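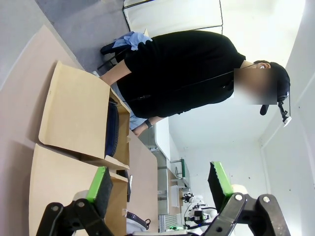

ketilsson_ra wrote:
With respect to the opening post, I do not share the reading that a change of secondary packaging site can be filed as a minor notification in every case. Our agency returned one such filing in July and asked for a full variation.

Posted 16/08/2018

Lustell Regulatory wrote:
The position in the opening post was limited to tablets in blister packs, where the new site already holds a valid packaging license. Under those conditions we have filed 11 changes as minor notifications, and none was returned. May I ask whether the site in your case held its license on the date of filing?

ketilsson_ra wrote:
It did. The objection concerned the leaflet. The new site folds it differently, and the assessor took the view that the printed material had changed and that the two matters should be filed together. I would advise members to compare the leaflet specification before choosing the filing type.

oltero_labeling wrote:
I must disagree with that advice as a general rule. A fold is not part of the approved text. If the wording, the type size and the paper are the same, there is nothing for the assessor to approve. We would have answered the objection in writing and kept the original filing type.

ketilsson_ra wrote:
We considered a written answer. The product was due to ship from the new site within weeks, and a dispute over classification stops the clock. The full variation was slower on paper, but the date was certain. Other companies may weigh this differently.

Lustell Regulatory wrote:
Both views can be defended. For reference, our internal procedure 388 requires the following before a packaging site is added:
Copy of the current site license
Signed quality agreement with the new site
Side-by-side table of the present and proposed details
Samples of the printed components from each site
The last item was added after a query about carton varnish - a point which none of us had thought worth mentioning in the cover letter.

oltero_labeling wrote:
Are the samples sent with the filing or held on request? Our practice is to hold them.

Lustell Regulatory wrote:
Held on request. The cover letter states that they are available.

pkg_2992 wrote:
Does the same approach apply if the new site also applies the batch number and expiration date? Our current site prints these on the carton only, and the proposed site would print them on the blister as well.

ketilsson_ra wrote:
In my opinion that should be treated as a separate change. Please open a new thread and name the dosage form.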